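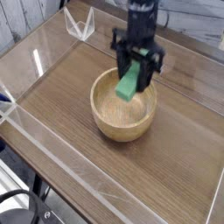
# Flimora Bench Arm: three weeks with the starter kit

The box says "picking and placing in an afternoon". I've had the Flimora for 21 days now and I'd put it closer to a long weekend, plus an evening spent reading other people's complaints.

I paid the full £399 for mine from Prothero, who seem to be the only shop in the country keeping it in stock. Flimora didn't send it to me and they don't know I'm writing this.

## What your money gets you

The starter kit is the arm, a two-finger gripper, a power supply, a USB cable that is too short, and a bag of bolts. There is also a card with a web address on it where a manual ought to be. The software is a free download. You need your own computer, your own table and your own things to pick up. For the last of those I used a green block and a wooden bowl, and most of what follows is about getting the one into the other.

The website shows the arm next to a camera on a stand, and at a quick glance you'd think the camera came with it. It doesn't. It's listed under "you may also like". Without one, the arm knows only the positions you have taught it and will close its fingers very confidently on thin air if you've moved something.

## Setting up

Bolting it down took me most of a morning. The bolts supplied suit a thinner top than mine, so I had to go out for longer ones. The base really must be fixed. I tried a quick test with it held by clamps and the whole thing walked a little every time it stopped sharply, and after that none of the taught positions were any use.

The software installed on the second attempt. It asks you to make an account before it will let you save anything, even though everything is saved on your own machine. I can't see a good reason for that and the help pages don't offer one. There's a tick box for marketing emails, already ticked.

Once you're in, teaching a movement is easy enough. You press a button, push the arm to where you want it by hand, press again, and carry on. The joints go slack in a controlled sort of way and don't drop. I'll give them credit there, as I had an older kit (the Sidonton, for anyone who remembers it) that fell flat on its face whenever you let go.

## The block and the bowl

My test was simple. Pick up the block, carry it over to the bowl, lower it in, let go, go back for another. It's the sort of job the adverts show being done in one smooth sweep.

The gripper is the weak part. It has a decent squeeze, and I never felt it was about to let go, but it's fussy about how it meets things. If the block isn't square to the fingers when they close, it twists and comes up on the slant. A slanted block still goes in a bowl. It would not go neatly into a slot or on top of another block, and Flimora's own site talks a great deal about stacking.

You can fix some of this by slowing down. The speed setting runs from 1 to 10 and arrives set at 8, presumably because that looks good on video. At 8 it nudged the bowl along on the way down more times than I liked. At 4 it was much better behaved. At 2 it's very steady and you could make a cup of tea between blocks. I've left it at 4.

The rim of the bowl also caught me out. The path the software draws between two taught positions is a straight line, whatever is in the way, so you have to add a point high above the bowl and another directly over the middle. Obvious once you've knocked a bowl sideways. A single line in the guide would have saved me the bother, and I looked for it.

## The service plan

Flimora also sell a yearly support plan, pushed on a pop-up each time you open the program. It offers "priority answers" and a library of ready-made movements. I took the free month to see. I asked one question, about the gripper drifting open a touch after a long hold, and got a reply in two days telling me to update the software, which was already up to date. A second message got a proper answer, from somebody who had clearly used the thing: turn on the hold setting in the advanced menu. It worked. I still wouldn't pay for the plan, and I cancelled it before the month ran out. Cancelling is done by email only.

The ready-made movements were no good to me. They assume the base is in a certain place and the objects are in a certain place, and by the time you've corrected all that you may as well have taught it yourself.

## Noise, heat, odds and ends

- It whines. Not loud, but high, and it carries through a door.
- The power supply has no switch. You turn it off at the wall.
- After an hour of steady work the motor nearest the base is warm to the touch. The help pages say this is fine.
- Spare fingers are sold in pairs only, and were out of stock at Prothero when I looked.

## Would I buy it again?

At £399, probably not. The arm itself is sound — better than I'd expected, in fact — and the hand teaching is pleasant to use. But the gripper needs more care than a beginner will want to give it, and once you've added the camera you're well past what the price on the front page suggests.

Statumstead are supposed to have a similar kit coming in June with a proper printed manual. I'd wait and see what that's like before spending anything. If you already have the Flimora, turn the speed down, buy a longer USB cable, and find the hold setting before you do anything else.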